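Open Day at Preltness: Wires, Robots and Very Good Buns
2 Jun 2024
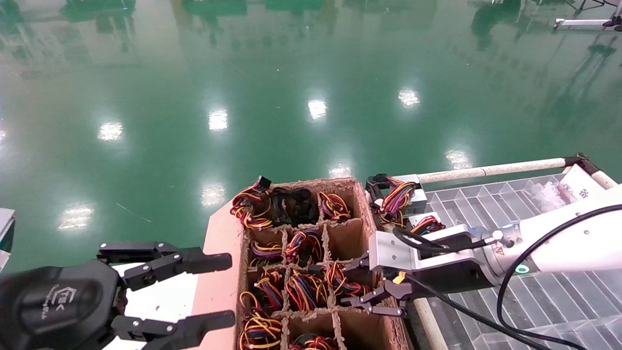

I have wanted to get inside the Preltness workshop ever since Eleri Harries told me in March that they were letting robots loose on wire harnesses, and last month a bunch of us from the newsletter finally got our tour. If you have ever pulled the radio out of an old car you know what a harness is -- a handful of colored wires with plugs on the ends that wants to be a knot. I can't get my own phone charger out of a bag without swearing, so you can guess which side I was on. The harnesses sit coiled up in a cardboard box with little square compartments, red and yellow and blue all mixed together, and the robot has to reach down between those rough cardboard walls with two thin black fingers and get hold of one. I stood there holding my breath like it was a penalty kick!

Bleddyn Sayce did most of the talking on our tour. He spent years on the hand assembly line at Primex before he moved over, and he was very patient with us (somebody asked twice if the robots get tired). He said metal parts are easy because they stay the shape you left them. A wire doesn't. You pick up one coil and its neighbor comes along for the ride, or a plug hooks itself on the edge of the box and up comes the lot. His team set themselves 1,000 picks as a first goal and had got through 829 of them by the morning we came, and he keeps the tally on a whiteboard by the door.

I liked that they let us have a go by hand too. Hanne Hafþórsson and I raced each other to sort a box of spare harnesses, and she beat me so badly that I'm asking for a rematch in print. It did make me look at those skinny fingers with more respect.

And the floor! Green and so shiny that the ceiling lights come back up at you in bright squares. I want it for my garage. Ese Ogbonna says I would be flat on my back by the first rain.

They take groups of up to four on ordinary days, and Eluned Powell is keeping the list for our next trip, so tell her soon if you'd like a spot. Wear flat shoes, and save room for the buns in the canteen.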